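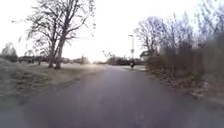

Thursday, January. Unit 2 back on the bench 13:40

Path run this morning, Peltbridge loop, outbound leg straight toward the sun. Same complaint as before, forward view washes out and goes soft, unit drops to crawl and then sits there thinking. Brought it in instead of fiddling outside with cold hands.

Splitting this into what I found / what I did / what's still open so Danuta can pick it up tomorrow without ringing me.

**Found**

- Forward camera view: glare just left of where the path runs out. Sky nearly white. Left grass and right-hand bushes both smeary, middle of the picture a bit sharper. Person up ahead is a small dark shape and thats all you get, couldn't tell you if they're walking or on a bike.
- Pale streaks across the middle of the asphalt. Light coming off the surface, I think. Planner log has "surface change" flags on the outbound leg, 17 of them, none on the way back with the sun behind. Haven't matched flags to individual pictures yet so don't quote me.
- Front window: film on the inside. Wiped a corner with a dry cloth, cloth came away gray. Outside was fine, I'd cleaned it before going out, so I'd been cleaning the wrong side for a while.
- Camera bracket: lower left screw turned by hand. Other three tight.
- Mast connector ok. Battery ok. Left rear tire a bit soft, pumped it.

**Did**

Power off, pack out, *then* the nose cover. (Last time somebody did it with the pack in and the cover caught the harness. It was me.)

Four cover screws, the short ones go at the top. Cover hangs on the ribbon for the status lights so prop it on the foam block, don't let it dangle.

Window out. Cleaned inside with lens fluid and the lint-free wipes from the Provberg box, two passes, let it dry, third pass with a clean wipe. Blue wipes on the shelf leave fibers, stop using those on glass. Gasket had a flat spot at the bottom edge, swapped for a new one. We have one left after this.

Bracket: pulled all four screws, cleaned off the old threadlocker, fresh drop each, tightened crosswise. Little driver, not the long one. Marked the heads with paint pen so next time we can see at a glance if one has moved.

Lens itself: blower first, then one wipe, center out. Checked focus on the chart at the far end of the corridor. Center sharp. Corners softer than center but even on both sides, and that's how this lens has always looked. Some of the smear at the edges on the path is just driving with a slow shutter anyway, near things whip past. Don't go chasing it with the focus ring. I'd put a dab of lacquer on the ring and I'd like it to stay there.

Hood: the old one had a crack at the clip. Fitted the deeper one off the spares shelf. Checked on the bench that it doesn't show in the picture, nothing at the corners and nothing at the bottom, we want pavement right down to the lower edge for the near field check. If you see a dark lip along the top after a bump the hood has slid forward, push it back till it clicks.

Put back together, cover on, pack in, boot.

**Calibration**

Bracket moved so had to redo extrinsics. No way round it.

First go: residual too high, rejected. Board was leaning, one foot of the stand on the cable cover. Moved it.

Second go: accepted. 33 poses kept. Saved over the active file, old one renamed with _pre in front, do not delete it till we've had a good path run.

Pitch offset came out different from the old file by a hair, in the direction you'd expect if the bracket had been sagging. Happy with that. Horizon line overlay now sits where it should on the corridor test, before it was riding low.

**Exposure**

Here's the bit I'm less sure about. Auto exposure was metering off the entire picture. With low sun that means half of what it's averaging is sky. Sky's blown anyway, no point in protecting it.

Changed metering region to the lower half only, which on that path is near enough all asphalt and verge. Capped the max shutter one step shorter to cut the smear. Gain allowed to rise a little to pay for it.

Bench test with the work lamp aimed at the lens from low left: floor stays readable, lamp blows out, recovers quick when I block it. Old settings with the same lamp, floor went to mud. But a lamp isn't the sun, so.

Config bumped to 283. Comment in the file says what changed. Please don't edit on the unit directly, edit in Sowa and push, otherwise the next sync eats it (ask me how I know).

**Planner threshold**

Left alone. Tempting to loosen the surface flag so it stops crawling but I want to see what the clean window and new metering do first. One thing at a time or we won't know which fixed it. Same for the grass edge detector, it follows the border on the left fine on the way back, so I'm guessing it's only starved of contrast outbound.

**Still open**

- [ ] Outbound run, same leg, same time of morning, low sun. Doesn't count if its cloudy.
- [ ] Match the 17 flags to pictures. Are they on the streaks or somewhere else? The bit by the brown leaf litter on the right is my second suspect.
- [ ] Check person detection at distance against the dark hedge line. Dark clothes in front of dark hedge with glare next to it, worst case really. Log range at first detection, both configs.
- [ ] Lamp post ahead and right of the glare would make a decent landmark for checking yaw by eye. Try overlay on it.
- [ ] Order gaskets. Skako had the right profile last time, part no. is on the inside of the drawer.
- [ ] Where is the film coming from?? Outgassing off the new foam maybe, or the grease on the wiper pivot. Leave a clean glass slide inside the nose for a week and see.
- [ ] Left rear tire, check pressure again before going out. If it's down, change the tube.
- [ ] Paint pen marks, look at them after the run.

**16:10** Quick lap of the yard. No faults, no crawl, but yard is in shade by now so means nothing for the exposure. Drives straight. Squeak from the front right gone, was the cover rubbing.

**16:35** Danuta Witkowska came by, looked at the metering change, thinks lower half is too greedy and when the unit crests a rise it'll be looking at sky in there too. Fair point, it's flat out there but the ramp behind the shed isn't. Suggests lower third. Left at half for the morning run, she'll try a third on the ramp after and we compare. Wrote both in the config comment.

She also says the flags could be the shutter hunting and not the surface at all, look at the exposure column next to each flag. Should of thought of that. Column's there in the log, just switched off in the viewer.

Charger 2 has the pack, nose cover screws all in, hood cap ON (red one, take it off before you boot or calibration check fails and you'll think I broke it). Key back on the hook.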